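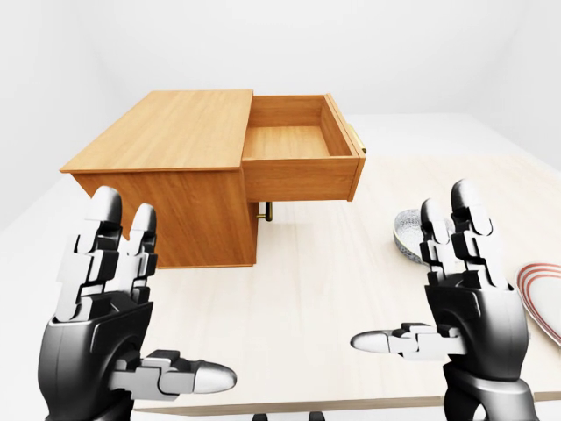

We use cookies to remember which tips you've read. OK / Settings

Workshop tips for people who write the software

I get a lot of mail from folks who picked up a simulator over the winter and now want their two-handed setup to put a bowl in a drawer. Great! It's my favorite beginner job and I've lost more evenings to it than I care to admit. These are the tips I keep scribbled inside the cover of my notebook (tidied up a bit, my handwriting is terrible).

Start with the drawer open

Everybody wants to begin with the drawer shut, because pulling it open looks impressive. Save that for later. Set your reset state with the drawer pulled all the way out and empty, get the placing part going, and add the opening as its own skill once the rest behaves. I did it the other way around in March and spent two weeks tuning a pull when my real trouble was that the planner thought the inside of the drawer was solid.

Which brings me to...

Check your collision shapes first

Please, please turn on the collision view before you touch a single gain. A lot of importers wrap each part in one convex hull, and a hull around a drawer is a brick. The planner will tell you there's no path and it's right! Build the drawer from five thin boxes (floor, front, back, two sides) and you're done in ten minutes. Bowls have the same problem. I split mine into wedges and keep the rim a hair thicker than the drawn one, so the fingertips have something to close on.

Handles are worth a bit of care too. If you've got a short bar with a gap behind it, make sure the gap exists in the collision model. Mine didn't for ages, and the fingers kept skating off the front like it was buttered.

Park the hands where you can see them

Pick a rest pose with the fingers up, a little curled, and the thumbs pointing in. I like it for a few reasons but mostly it's easy to read: if one thumb is higher than the other at reset, I know I've flipped a sign on one side. Mirroring a hand is never as simple as copying the joint list. Some axes flip, some don't, and the thumb is always the one that bites. Write a tiny test that mirrors left to right and back again and compares the numbers.

Keep an eye on what the rest pose hides, though. Upright fingers stand right between a head-height view and whatever is on the near side of the table. If a bowl is sitting behind the right hand, your detector gets a sliver of rim and a lot of knuckle. I take one detection pass with the hands dropped low and off to the sides, store the poses, and only then go to rest. Cheap trick, works a treat.

Pale on pale

A white plate in a white room on a cream table is a mean thing to do to a segmentation model. If your plate has colored rings on the rim, lean on those. If it's plain, vary the table color and the light between resets. I run 600 resets per batch with the lighting shuffled, and the masks got noticeably better once I stopped using that lovely even light that looks so nice in a demo. Put some hard shadows in!

And let objects sit partly out of view now and then. The first time I tried it my pose estimator put the middle of the plate at the middle of the visible bit, so the hand reached for the rim from the wrong side. Training with cropped objects took care of most of it.

Planning with two arms

I plan one arm at a time and treat the other as an obstacle, then let them overlap only after both paths are clean. Yes, it's slower. It's also much easier to debug at eleven at night. My order goes:

Steady the cabinet with the left hand.
Pick with the right.
Lift straight up before going sideways.
Go over the drawer wall, never around it.
Lower, open the fingers wide, wait, back out the way you came.

That wait matters. I hold for 40 control steps after the fingers open. Without it the bowl sometimes hitches a ride on a fingertip and gets flung across the room, which is funny once.

The tools I use

I do my scene files in Gistbridge and the planning in Grotgate. Gistbridge has a plain text scene format, so I can see in a diff that I nudged the cabinet. Grotgate is fussy about joint names but its error messages are kind. I tried Sindlow for a while as well and liked the viewer, just couldn't get along with the way it handles sliding joints. Your mileage may vary, and if you've cracked it I'd love to hear how.

One last thing. Save the failures! I keep a folder with the seed and the first 19 seconds of every run that went wrong, and it's the folder I open most.

Updated 7/9/19

Contact | © Radulović Workshop Notes | Back to top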